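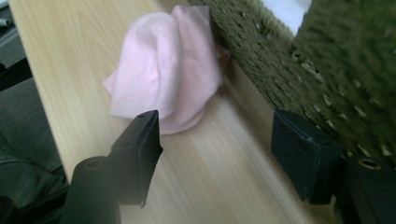
Update 2 – still losing episodes on the cloth task

Ticket opened by Dorothy Whitlock, 2025-06-29

Right, so I've had another go at this and I'm a bit further on! Quick recap: I'm recording "pick up the pink cloth, put it in the green basket" by hand for the Dalen set, and 18 of my 251 takes came back from the checker marked "no grasp". I watched them all through (with a lot of tea) and the fingers do close on the cloth in every one.

What the bad ones share is the start. The cloth is bunched right up against the side of the basket, so I come in slowly with the fingers wide open and dither a bit – and I think Vunder trims that off as idle time and takes the grasp with it.

Tried so far: re-uploading (no change), and turning trimming off for two of them. Both passed!

Could someone tell me if I can switch it off for the whole batch? I don't want to pull the cloth out into the open every time, we need the awkward corner ones too.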